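Report of the visit to the Phan quarry and the Skilik settlements

The delegation travelled to the Phan limestone quarry in April, at the joint invitation of the operating company, Vivex, and the village council of Skilik. The purpose was to hear both parties on the proposed extension of the pit towards the Drondudex ridge, which Skilik families use for grazing and hold to be sacred ground. The visit lasted 2 days. No finding on the merits of the complaint is offered in this report.

## At the quarry

Members were received at the site office at 9 in the morning and given a safety briefing, followed by a presentation on the company's land holdings. The existing lease covers 845 hectares. The company stated that the extension would be worked in stages and that each stage would be fenced before blasting began. Asked whether the ridge itself lay inside the new boundary, its staff replied that the upper slope did and the summit did not. A map was shown on the screen, but a printed copy was not available. One has been requested.

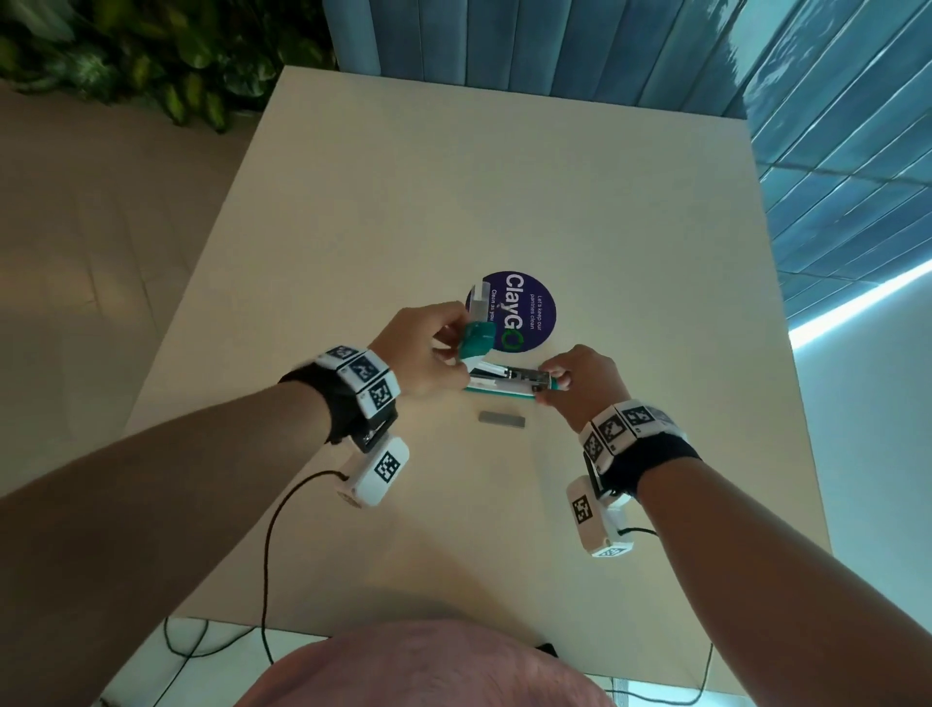
The delegation then asked for the record of consultation. Vivex supplied minutes of meetings held in the district town, which is half a day's walk from the nearest of the affected hamlets. The minutes are in the state language only. Attendance sheets were attached to some of them, and several of the sheets bear no signatures. The company explained that notice had been given in the district newspaper and on the board outside the revenue office, as the law requires.

Members were driven to the edge of the present pit and to the crushing plant. Dust screens were in place on the side facing the road. The stream below the plant was running, and the company has agreed to send its water test results for the past year. The delegation did not take samples of its own.

## At Skilik

The afternoon and the following day, a Tuesday, were spent in the Skilik hamlets. The council gave the number of people who would lose grazing or access to the ridge as 2,728. The company's own assessment counts only households with registered title and is therefore much lower. The delegation notes that most grazing land in the area has never been registered, and that the two figures do not measure the same thing.

An open meeting was held in the school. Speakers raised the loss of the path to the upper springs, cracks in house walls which they attributed to blasting, and the small number of local people employed at the quarry. There was no single view. Some younger residents favoured the extension if jobs were guaranteed in writing, and others wished the ridge to be left out of any discussion of compensation. The council asked that future meetings be held in the hamlets, with an interpreter, and that papers be read aloud beforehand.
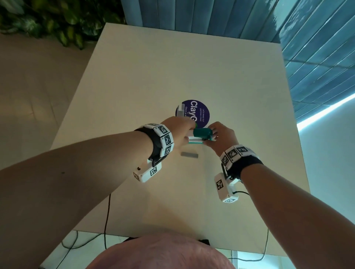
One resident told the meeting that the families had been asked many times what price they would accept and had never been asked whether they agreed. Another added that the notice in the newspaper had reached the hamlets after the closing date for objections, wrapped round a parcel.

The delegation put both statements to Vivex before departure. The company undertook to reply in writing on the matter of notice and said that it would consider a further round of meetings at Skilik. It gave no undertaking to suspend survey work on the Drondudex ridge in the meantime.

## Documents outstanding

- Printed map of the proposed boundary (Vivex)
- Water test results for the stream below the crushing plant (Vivex)
- Written reply on the giving of notice (Vivex)
- List of houses with reported cracks (Skilik council)

Copies will be sent to both parties as they are received.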